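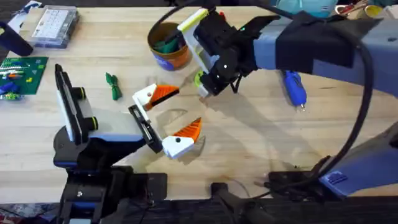

One of the tables at Trenari, Brukville

About Trenari

Home / About us / Courses / Fees / Find us / The small print

We teach languages to adults in the evenings. That has been the whole of the business since 2000, when Catrin Owen put a card in a newsagent's window offering Welsh conversation, beginners welcome, and got one reply from a man who wanted to learn Turkish. She didn't speak Turkish. She wrote back to say the Turkish class would be starting shortly and then went to find someone who could teach it.

We've tried to be better organised since then. There is a timetable now, and it is mostly right.

What we teach

Welsh, Turkish, Norwegian and Portuguese, at three levels each. The levels are called Beginners, Improvers and Carrying On. We used to have one called Advanced, but people who were ready for it refused to sign up and people who weren't ready for it couldn't be kept out. Carrying On seems to suit both.

Italian comes and goes. If you have been on the Italian list for a while, we do still have the list.

We don't teach business English, we don't prepare anyone for an exam, and we can't help with your tattoo. We did help with one tattoo. The grammar was fine and the customer was happy, but it took a whole evening and started an argument about mutations that is still going on in the Welsh Improvers.

How the lessons go

A lesson is two halves of 40 minutes with a tea break in the middle. The break is where most of the talking gets done, and if you spend it in the language you're learning there's a biscuit in it for you. If you spend it in English there is also a biscuit, but a plainer one.

Classes are small. You'll be asked to speak on the first evening, usually within minutes, and you will be bad at it. So was everyone else in the room. Homework is set and politely not collected. Textbooks are included in the fee and can be written in, provided you write in pencil and don't draw moustaches on the family in chapter four, who have suffered enough.

Norwegian is taught from the old Gurnholm course, which has been out of print for years and in which everybody owns a boat. Students come out of it able to discuss rope with real confidence. We add our own sheets for trains, doctors, rent and the other things that happen on land.

Who we are

Catrin Owen started the school and still takes Welsh at all three levels. She also does the accounts, in Welsh, which keeps the rest of us out of them.

Rhun Ifans teaches Norwegian and looks after enrolments. He came to us as a student, sat through Beginners, Improvers and Carrying On, then went to live in Bergen for six years and came back to complain about the textbook. We offered him the class. If you telephone, it will be Rhun who answers, and he'll want to know which course you're after before he says hello.

The other teachers are part-time and have asked not to be described by Rhun, who wrote the first version of this page.

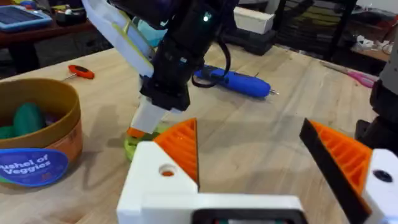

Brukville, August

The autumn timetable is up. Turkish Beginners has filled already, so we've opened a second group on a different evening, and anyone on the waiting list will get a letter about it. Portuguese Improvers has moved half an hour later at the request of the Portuguese Improvers, who like to eat first. Welsh is where it always was.

Fees have gone up a little. We held them for as long as we could and then the biscuits went up as well. Anyone who enrolled before the summer pays the old price until their course ends, and couples, siblings and neighbours who sign up together still get the discount. You will have to say which of those you are. We don't check.

The lending shelf

Over the years people have given us their novels, cookery books, phrasebooks and one very large dictionary of Norwegian fishing terms. At the last stocktake the shelf held 403 books, of which a fair number were the same detective story in Portuguese. Any student can borrow. There are no fines, but your name goes on a sheet by the door and stays there until the book comes back. One name has been up so long that newer students assume he's the founder.

Çınar

Once a term we take over the back room at Çınar, the café on the corner, for an evening of eating and talking with all the classes mixed together. Each table has a language and you may change tables as often as you like. The menu is in Turkish for the night, so the Turkish Beginners are briefly very popular and tend to order too many aubergines.

Partners are welcome. Children are welcome until the singing.

Joining

Come and sit in on a lesson before you pay for anything. Pick a class from the courses page, ring Rhun the day before so that there's a chair, and bring a pen. If you aren't sure of your level, you can have a short chat with one of the teachers, who will put you one class lower than you'd hoped. You can appeal. Appeals are heard in the language concerned.

The office is open from four until the last class goes home.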